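4. Collecting Demonstrations by Remote Control

4.1 Task and setting
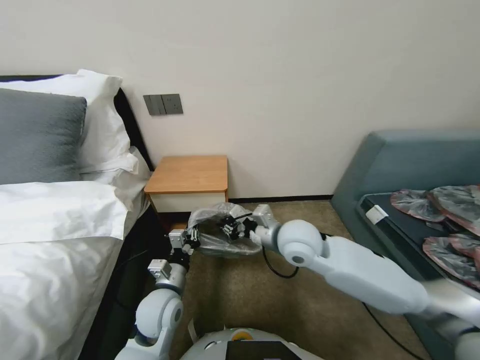

Figure 1. The bag task in the bedroom setting. Both grippers hold the clear plastic bag, one on each side, above the carpet.

The demonstrations reported in this section were collected in a furnished bedroom of the kind found in mid-range hotels. We selected this setting for two reasons. First, the work that housekeeping staff carry out in such rooms includes many short actions on thin, soft objects, and these remain poorly covered in the training data available to us. Second, the furniture limits where the robot may stand. A base position that gives both arms a clear path to the floor may leave the bed out of reach, and the operator must learn to plan for this before the first grasp is made.

The task considered here is the opening and holding of a clear plastic bag. The operator is asked to bring the bag in front of the robot, take one edge in each gripper, and draw the two sides apart until the bag is under light tension. The bag is then to be held above the floor without touching the furniture. No target shape is given. Earlier trials in which operators were asked to match a reference shape produced long pauses and repeated small corrections, and the policy trained on that data copied the pauses faithfully.

Clear film is difficult for both the operator and the learned policy. Its outline changes with every movement of the wrist, and reflections on the folds may be mistaken for an edge. The two grippers also differ in form, as Figure 1 shows, so the same command does not lead to the same contact on each side. We did not attempt to correct for this difference in software. Operators were told about it during training and were free to decide which arm should make the first grasp.

4.2 Operator interface

All demonstrations were recorded through Primar, our remote control software. The operator holds one controller in each hand and sees the view from the robot's head on a flat display. Hand motion is mapped to gripper motion at a fixed scale, and a foot pedal disconnects the arms so that the operator may return to a comfortable posture. Releasing the pedal restores control from the new hand position, with the arms remaining where they were left.

A second mode, which we call Bawa, allows a trainer to guide the arms by hand while the joint motors support their weight. This mode was used only to teach the starting posture and to record a small comparison set. It gives the person a direct sense of resistance – a clear advantage with film that can tear – but it places the trainer's hands and forearms in the camera view. Demonstrations made in this way therefore required masking before they could be used for training, and the masked areas often included the part of the bag that mattered most.

Neither mode provides force feedback through the controllers. Operators reported that they judged tension by eye, mainly from the way the middle of the bag rose as the grippers moved apart. Kanini Gachanja, who supervised the sessions, advised new operators to stop the outward motion as soon as the lowest fold began to lift. This advice was later added to the written protocol.

4.3 Procedure and selection of data

Each operator completed a practice session before any recording took place. Practice attempts were stored separately and do not appear in the results. During recording, an attempt began when the pedal was released and ended when the operator pressed a button to mark the hold as complete. Attempts were also ended if the bag slipped from either gripper, if an arm touched the bed or the seat, or if the session supervisor judged the motion unsafe.

In total, 100 attempts were recorded by remote control. Léonie Delaunay and a second reviewer examined every attempt independently and accepted those in which both grasps were made without outside help and the hold was maintained to the end. They accepted 71 attempts for training. Cases of disagreement were settled by viewing the recording together. The comparison set made through hand guidance contained 21 attempts, all of which were kept regardless of quality.

The most frequent cause of rejection was a loss of the first grasp while the second was being made. The film shifts when the second gripper closes, and an operator who is watching that gripper may not notice the movement on the other side. Operators who paused briefly between the two grasps had fewer failures of this kind. We left these pauses in the data. In contrast to those described in Section 4.1, they were short and came at a consistent point in the task.

4.4 Observations

Attempts took almost 90 seconds on average at the start of recording and became shorter as operators gained experience. Much of the improvement came before contact, in the approach to the bag – the time spent pulling it taut changed little. We interpret this as a sign that the lack of force feedback sets a lower limit on how quickly careful operators are willing to work.

The position of the base had more influence than we had expected. When the robot stood too near the bed, operators raised the elbow on that side to avoid the bedding, and the gripper then met the film at an unfavorable angle. Later sessions followed a simple rule under which the base was placed before the arms were enabled and was not moved again within an attempt. Demonstrations recorded under this rule were more alike in their early motion, although the final shape of the bag continued to vary widely.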